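Soup, scarves and a very full hall: our October supper

Well, we did it! I'm still finding bits of raffle ticket in my coat pockets, but the Ostham supper is over and the money is counted, and I wanted to get this into the newsletter before I forget half of it.

For anyone new, the supper pays for the Trullell Fund, which helps young people leaving foster care in our area set up their first home. It buys the dull things mostly – saucepans, bedding, a kettle, the bus fare to go and look at a flat. Each young person can ask for up to £300, and they choose what it goes on themselves.

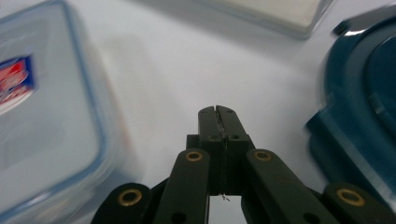
We'd hoped to sell every seat and we very nearly managed it, helped by a late rush after the school newsletter went out (thank you, whoever got us onto page one). Onni Seppälä cooked two soups and then, when the leek one vanished before the back tables had been up, started on a third with whatever was left in the kitchen. I had two bowls of that and I'd have it again tomorrow.

The raffle made £367, which beats last year, and the hamper from Hartono was the prize everybody wanted. I didn't win it. I didn't win anything, apart from a scarf I'd knitted and donated myself, so that's gone back in for the spring.

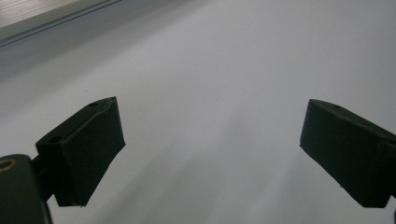 Afiq Tarigan spoke for a few minutes before pudding. He had a grant from the fund when he moved into his own place and he's now training as an electrician. He told us about his first week with one fork and no curtains, and you could have heard a pin drop. Then he made a joke about my scarf, so we're even.

All told, the evening raised £1837 once the hall hire and food were paid for. Mavura have promised another £600 on top, to be spent on bedding and towels before the cold weather sets in. I could have hugged them!

If you have my big blue casserole dish, please could I have it back? And if you'd like to help in the spring, even for an hour on the washing up, drop me a line or catch me at the Ostham coffee morning.

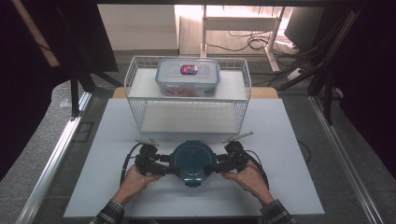

A food box on the shelf of a white wire rack.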